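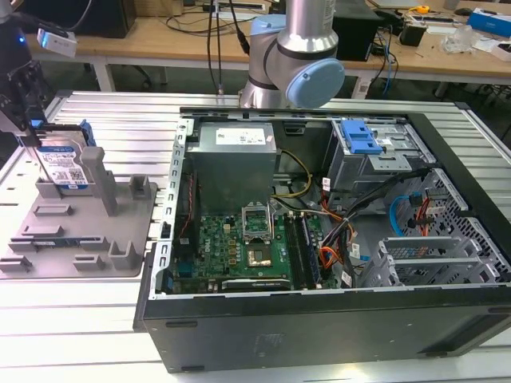

Perguntas frequentes sobre o estudo Stadum (efeito nocebo e folhetos informativos)

Olá e obrigado por ter chegado até aqui! Desde que abrimos as inscrições temos recebido muitas mensagens, algumas com perguntas que nós próprios ainda não tínhamos feito, e pareceu-nos mais simpático juntar as respostas numa só página. Se a sua dúvida não estiver cá, escreva-nos à mesma, que vamos acrescentando.

O que é, afinal, o efeito nocebo?

É o irmão mal-humorado do placebo. Uma pessoa toma qualquer coisa, está à espera de se sentir mal, e sente-se mesmo mal – com dores de cabeça, enjoo, cansaço ou comichão – sem que a substância tenha grande coisa a ver com o assunto. Os sintomas são reais, e pedimos muito que ninguém leia nesta página a ideia de que "é tudo da sua cabeça". Uma dor de cabeça provocada pela expectativa dói como as outras.

E o que estão a estudar ao certo?

Queremos saber se a maneira como um folheto descreve os efeitos indesejáveis altera o número de queixas que as pessoas registam nas semanas seguintes. Há duas versões do mesmo texto. Uma diz, por exemplo, que dez em cada cem pessoas têm dores de cabeça, e a outra diz que noventa em cada cem não têm. A informação é a mesma (fizemos questão disso, e a revisão dos textos levou-nos mais tempo do que gostaríamos de confessar), só muda o lado por onde se pega nela.

Vou tomar algum medicamento?

Não. O que recebe em casa é uma caixa de comprimidos Nanen, que foram preparados de propósito para o estudo e não têm qualquer princípio ativo. Isto é dito a todos os participantes logo na primeira página do consentimento, sem letras pequeninas. Contêm celulose e um pouco de amido de milho, e por isso, se tiver alguma alergia ou intolerância alimentar, fale connosco antes de se inscrever.

Mas se eu já sei que não têm nada, para que serve?

É a pergunta que mais recebemos, e ainda bem! Há trabalhos publicados em que os participantes sabiam estar a tomar um placebo e, mesmo assim, relataram alterações nos sintomas. Com o nocebo aberto há menos investigação, e os resultados que conhecemos não apontam todos no mesmo sentido. O nosso estudo é uma tentativa modesta de pôr mais um tijolo nessa parede, e pode perfeitamente acabar com um resultado nulo. Se assim for, publicamos na mesma.

Quantas pessoas participam?

Na primeira fase, que terminou em dezembro, recebemos 2775 inscrições e ficámos com 517 participantes. Muita gente teve de ficar de fora por estar a fazer medicação diária, e sabemos que foi uma desilusão para vários de vós. Para a segunda fase faltam-nos ainda cerca de 121 pessoas, sobretudo com mais de 60 anos.

Quem pode inscrever-se?

Adultos residentes em Portugal continental ou nas ilhas, que não tomem medicação diária e que não estejam grávidas. Convém ter paciência para preencher um diário curtinho todas as noites durante três semanas. São dois ou três minutos, a maior parte das pessoas fá-lo depois do jantar.

O que é o Nello?

É o nome que demos ao diário eletrónico. Funciona no telemóvel e no computador e pergunta-lhe como passou o dia, se dormiu bem e se notou alguma coisa diferente. Se falhar uma noite não há problema, mas não tente preencher de memória no dia seguinte – preferimos um espaço em branco a uma resposta inventada. Quem não se entende com ecrãs pode pedir o diário em papel, com envelope já selado.

Posso desistir a meio?

Pode, quando quiser e sem dar explicações. Basta uma mensagem a dizer "quero sair". Pode também pedir que apaguemos o que já registou.

E se me sentir mesmo mal?

Pare de tomar os comprimidos e contacte o seu médico ou a linha de saúde habitual, tal como faria noutra altura qualquer. Avise-nos depois, com calma. Ter um sintoma durante o estudo não quer dizer que seja nocebo, pode ser uma gripe ou outra coisa que precise de ser vista.

Isto quer dizer que devo deixar de ler os folhetos dos meus medicamentos?

De maneira nenhuma! Os folhetos trazem informação importante sobre doses, interações e sinais de alarme. Se a lista de efeitos o deixa ansioso, leve-a ao farmacêutico e pergunte o que é frequente e o que é raro. E, por favor, não interrompa nenhum tratamento por causa do que leu aqui.

Quem paga o estudo?

A Fundação Lorente, que cobre o material, os portes e uma bolsa de investigação. A fundação não vê os dados individuais nem aprova os artigos antes de serem publicados. Os participantes não são pagos, mas devolvemos todas as despesas de correio.

Com quem posso falar?

O Teodoro Quintana trata das inscrições e dos envios, e o Iker Lorente responde às perguntas sobre o método e a análise (sim, é da família da fundação, e essa ligação está declarada no protocolo). Respondemos normalmente em dois dias úteis, um bocadinho mais quando há caixas para despachar.

Página revista na sexta-feira, 21 de janeiro de 2022.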